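Call for participants: reader panel on development goal reporting

Jundholm is looking for 25 people to read national progress reports and tell us what they don't believe. Sessions run through September, starting at 7 in the evening. 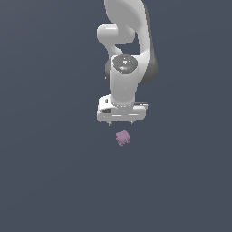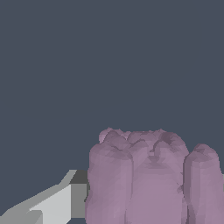
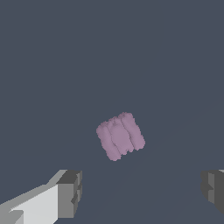 Governments like to say they are on track. They say it about poverty, schools, clean water and the health of mothers, often in the same paragraph. We have read 47 of these reports and could not always find the numbers behind the claims. Maybe they exist. We would like to see them.

You don't need a degree in politics or a job in diplomacy. You do need to be stubborn and willing to read footnotes. Former delegates may apply, but please don't send us your speeches.

Each person gets two reports and a plain form - which promises were made, who is supposed to keep them, and where the money is said to come from. Atif Cheema will run the group discussions. Farzana Rind picks the panel.

We can't promise any ministry will read the results. The last two we wrote to sent back a brochure.

There is a small payment and travel is covered within reason. To apply, send half a page on an official claim you once doubted, and what you did about it, to Farzana Rind at the Jundholm office. No résumés, please.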